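소파 쿠션 커버 세탁 후 수축, 그리고 빨간 상자 보관 문의

게시판: 패브릭·소품 관리

직조3번
겨자색 쿠션 하나와 흑백 지그재그 무늬 직물을 같이 두고 씁니다. 겨자색 커버를 30도 이하 표준 코스로 한 번 돌렸더니 지퍼 쪽이 당기고 모서리가 말립니다. 원래 내부 솜은 500g이고 커버 표기는 면 혼방입니다. 질문은 두 가지입니다.
1) 줄어든 커버를 다시 늘릴 수 있는지
2) 쿠션 앞에 세워 두는 빨간 상자(금박 문장)를 직물에 붙여 놓아도 되는지
현재 배치는 첨부와 같습니다.

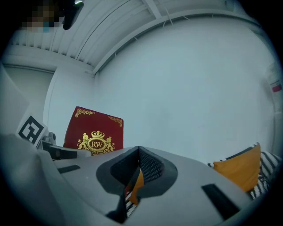

답변 7개

먹줄
1번부터 답합니다. 면 혼방이면 미지근한 물에 섬유유연제를 희석해 14분 담갔다가, 탈수하지 말고 수건으로 눌러 물기를 뺀 뒤 솜을 넣은 상태로 건조하십시오. 솜이 틀 역할을 합니다. 다만 원래 치수로 전부 돌아오지는 않습니다. 염색이 진한 천이면 안쪽 시접에 먼저 시험하십시오.

Ellis_77
솜을 넣고 말리는 방법은 반대합니다. 커버의 수분이 솜으로 넘어가 안쪽이 늦게 마르고 냄새가 남습니다. 빈 커버를 평평하게 펴서 핀으로 고정하고 말리는 편이 낫습니다. Otuvier 커버 두 장을 그렇게 처리했고 가로는 거의 복원됐습니다. 세로는 안 됐습니다.

먹줄
핀 고정은 지퍼 반대편 봉제선이 먼저 늘어납니다. 솜까지 젖는 것이 문제라면 얇은 비닐을 한 겹 씌워서 넣으면 됩니다.

Ellis_77
비닐을 씌우면 안쪽 면이 안 마릅니다. 중간에 뒤집어야 하는데, 그 정도 품이면 핀이 빠릅니다.

빈서랍
2번은 이염 문제로 보입니다. 금박 자체는 천에 거의 묻지 않습니다. 문제는 붉은 바탕입니다. 코팅지면 괜찮지만 무코팅 염색지면 여름에 습기를 먹고 흰 부분에 색이 옮습니다. 젖은 면봉으로 밑면을 3회 문질러 색이 나오는지 보십시오. 지그재그 천은 흰 부분이 있으니 확인할 필요가 있습니다. 상자가 쿠션에 닿는지 옆에서는 판단이 안 됩니다. 위쪽에서 본 사진이 있습니까?

직조3번
있습니다. 면봉 시험은 오늘 저녁에 하겠습니다. 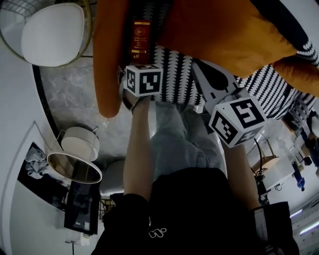

빨간 상자와 쿠션 배치, 의자 쪽까지

빈서랍
확인했습니다. 흑백 천이 상자 뒤쪽에서 옆으로 이어지는 배치라면 상자 뒷면과 밑면을 둘 다 시험해야 합니다. 색이 나오면 밑에 중성지를 한 장 까는 것으로 충분합니다. 흰 의자 좌판에도 올려 두지 마십시오. 천갈이 비용이 쿠션 커버 값보다 큽니다.

Rhiannon Jarman
번역기로 씁니다. 먹줄 님의 유연제 방식에 한 가지 추가합니다. 유연제가 남으면 다음 염색 보정이 얼룩집니다. 헹굼을 한 번 더 하십시오. 그리고 세탁 온도를 30도 이하라고만 적었는데, 수축에는 온도보다 탈수 회전수와 건조기 사용 여부가 더 중요합니다. 건조기를 썼습니까?

직조3번
건조기 저온으로 25분 돌렸습니다. 탈수 회전수는 모릅니다. 세탁기 기본값입니다.

먹줄
그러면 건조기가 원인입니다. 앞으로는 자연 건조만 하십시오.

Ellis_77
저온 25분으로 모서리까지 말리는 경우는 드뭅니다. 첫 세탁 전 선수축 처리가 안 된 원단일 가능성을 더 높게 봅니다. 같은 제품을 새로 사도 같은 결과가 나옵니다. 커버만 한 치수 크게 주문하는 방법도 있습니다.

직조3번
면봉 결과입니다. 뒷면은 무색, 밑면은 연한 분홍이 나왔습니다. 중성지를 깔겠습니다. 커버는 우선 핀 고정으로 해 보고 치수를 재서 올리겠습니다.

빈서랍
치수는 지퍼를 닫은 상태에서 재십시오. 열고 재면 값이 크게 나옵니다.

관련 글
- Hastska 지퍼 슬라이더 교체 규격
- 지그재그 자카드 올 풀림 보수
- 흰색 패브릭 의자 좌판 부분 세척
- 금박 인쇄 상자 습기 관리, 7월 이후
- 쿠션 솜 복원: 두드리기와 건조 비교

본 사이트는 로그인 유지와 방문 통계를 위해 쿠키를 사용합니다. [동의] [설정]

© Sesness 패브릭 게시판 | 문의 | 이용약관 | 맨 위로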